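## 4. Laying the table and plating up

The Gritix play-food set comes with a leaflet that promises a "restaurant table in moments". Ignore the leaflet. It was plainly written by someone with a bigger table and no interest in where the mug goes. The steps below were worked out at Zundadthorpe and assume a plain white top with cable holes.

1. Wipe the tabletop with a barely damp cloth. Old scuffs will stay where they are, whatever the cleaner's label claims.
2. Put the lavender plate down first, with at least 11 cm of clear surface between it and the front edge. Everything else is placed from the plate, so don't nudge it afterwards.
3. Bring each piece of food to the plate separately. Hold tapering pieces, such as the orange one, by the wide end as well as from underneath, and leave the point free.
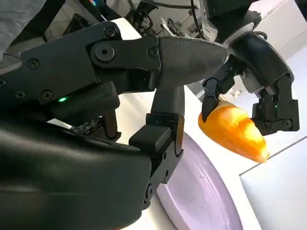

4. Set the light blue mug towards the back right, handle pointing right. Keep it upright and off the cable hole.
5. Place one striped bun on the plate. The leaflet says to "arrange attractively", whatever that means. Left of the middle is fine.
6. Leave the second bun on the bare table, to the right of the plate and nearer the front than the mug.

> **Caution:** The cable holes are wide enough to catch the foot of a mug. Ellis sells caps for them. We tried 3 and they all worked loose, so we can't recommend them.

> **Note:** The older Sproģis plates have a taller rim. They can be used, but small pieces are harder to lift out again.

### 4.1 Checking the layout

Stand back and look at the table from the front before going on to section 5. The mug should be clear of both buns, and nothing should be sitting over a hole. If the plate has shifted, start again from step 2 - sliding a loaded plate back into place tends to send the bun off the rim.

Allow 30 seconds for the check. The leaflet allows 5, and we have our doubts that its author ever timed it.

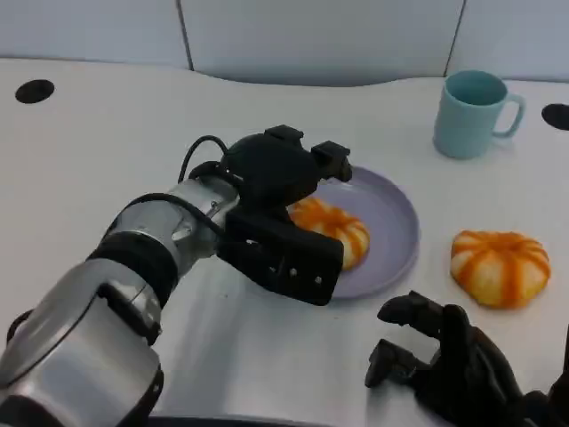
*Fig. 4b - Plate, mug and two striped buns on the white table.*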